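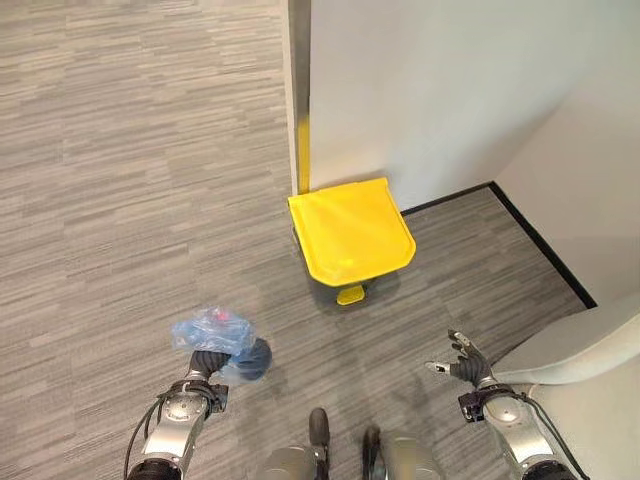 The yellow bin in its corner, Oct 5, 2024

I have been meaning to write about bins since July, when we moved into the unit at Trastbridge and found we had carpet tiles, white walls and nowhere to put rubbish. For the first few weeks everyone used a carrier bag hung on a door handle. It fell off a lot. Tea bags and carpet tiles do not get on, and one of the tiles by the door still has a brown ring on it that I have tried three different sprays on.

So I bought a pedal bin. I wanted a pedal because I usually have both hands full when I am throwing things out, and swing lids get filthy. The first one came from Tornitico, all white, and the lid stopped closing properly after 8 days. They took it back without any fuss but I had to pay the postage. The second is the yellow one from Fletirska and I have no complaints so far. Yellow would not have been my first choice. It was the colour they had in stock, and it does go with the yellow strip on the edge of the wall, so people assume I planned it.

Getting the position right took longer than choosing it. A pedal bin slides when you step on it, even on carpet, and if there is nothing behind it you end up following it across the floor. I tried it beside the desks first, then next to the printer, where it was in the way of the paper tray. The corner works best. The wall is behind it so it can't go far, and it is out of the main walkway, so you don't catch your foot on the pedal going past. I left a small gap so the lid doesn't knock the paint when it comes up. 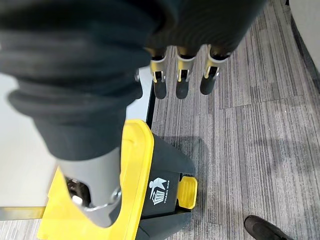
Cleaning it is a five minute job and I do it on a Saturday when the place is quiet. I wipe the lid first with a damp cloth and a bit of washing-up liquid, then round the rim, where crumbs and dust collect. The body is dark and doesn't show much, but run a finger down the front and you will find out. The pedal needs doing as well. It gets the bottom of everybody's shoes and I forgot about it completely until September.

Liners are the part I still haven't sorted out. The Kwak ones come on a roll of 18 and are cheap, but they are a bit short for this bin and slip down inside when something heavy goes in. I have been folding the top over and tucking it under tightly, which holds for a day or two. The next size up hangs out from under the lid and looks awful. If anyone knows of something in between, leave a comment.

We get through up to 6 bags a week, more than I expected for a small place. Most of it is packaging - plastic film, the bags that parts arrive in, crisp packets. I would like a second bin for recycling, but there isn't room for two in that corner and I don't want to go back to having one by the printer. Possibly a narrow one on the other side of the wall. I will measure up next week.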